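Last updated March 15, 2022
5 min read

Greenhouse notebook, barley trays

Okay, height day again, and I'm writing this up while it's fresh because last time I left it until after lunch and couldn't read my own scribbles. We did all of bench two and most of bench three, 296 plants in the book so far. The ones nearest the door are still short and a bit yellow at the tips, and I still think it's the draft. Brodie thinks it's the potting mix. We've been having this argument for weeks and it's a perfectly friendly one, but I'd love to be right!

Drovau (our scruffy local line, the one with the long awns) is ahead of everything else. It's been ahead since it came up. Gesari is much more even from pot to pot, so it's nicer to measure, and Nurkden is just slow. I've stopped worrying about Nurkden. It sat there doing nothing last year too and then shot up when the days got longer.

One change to how we measure. We'd been going to the base of the spike on some plants and the tip on others, depending on who had the ruler, and that's a mess. From now on it's soil line to the base of the spike, awns ignored, and if there's no spike showing yet you go to the collar of the top leaf and put an L next to the number. Please put the L. I went back through the old pages and I can't tell which is which.

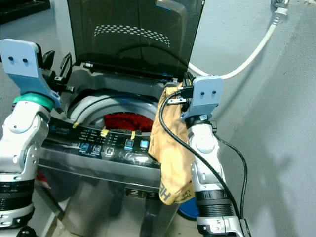
Viktória Nyitrai wrote in the margin that the soil line moves when the pots get watered hard, and she'd sooner we measured from the pot rim and took off the gap. Fair point. I tried it both ways on one tray of 11 and the rim numbers were steadier, especially on the pots that had washed out on one side. So, rim it is, with the gap noted once per pot. That makes the instruction I wrote a minute ago half wrong already, but I'm leaving it in so people can see where we started.

Watering: I've moved bench three to mornings only. The mats were still soggy at closing time and there's a green film on the surface that I don't like the look of. Fungus gnats too, not loads. Yellow sticky cards are up at both ends, and I'll swap them when they get too gross to count.

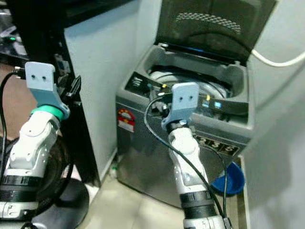 I also want to let the top of the mix dry out properly between rounds. Lift the pot, and if it feels heavy leave it alone, even if the surface looks pale. I know it's hard to walk past a pale pot (I'm the worst for it).

Seed for the second sowing came from Altıntaş and it looks lovely, plump and clean. I put 90 on damp paper for a germination check, and I'll read them after 7 days. They're on the shelf over the sink, lid on, please don't tidy them away.

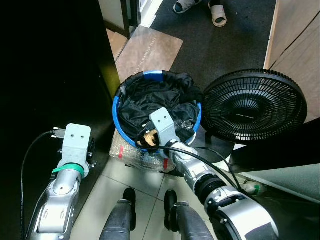

If the check is good we sow straight into the deep pots and skip the plug trays altogether. Transplanting set the first lot back more than I'd like, and the roots were already circling when we tipped them out. Deep pots eat up bench space, though, so something has to move. I'm looking at you, tomatoes.

Light: the far lamp on bench two is flickering again. I turned the trays end for end so the same plants don't get the worst of it, and marked the new front edge with tape. Turn them again at the next height day.

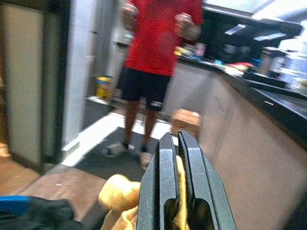

Brodie Halliday: I'd hold off on turning the trays until we've settled the draft thing. If you swap the ends now, the short ones by the door end up in the middle and we won't know whether it was the air or the mix. Can we leave one tray as it was?

Yes, good, done. Tray four is back the way it was and has a NO TURN label on it. I've also refilled two spare pots by the door with fresh mix from a new bag, so his theory gets its shot as well.

Still to do: finish bench three, order more pot labels (the pencil is rubbing off the shiny ones), and find out if we can keep the side bench through May.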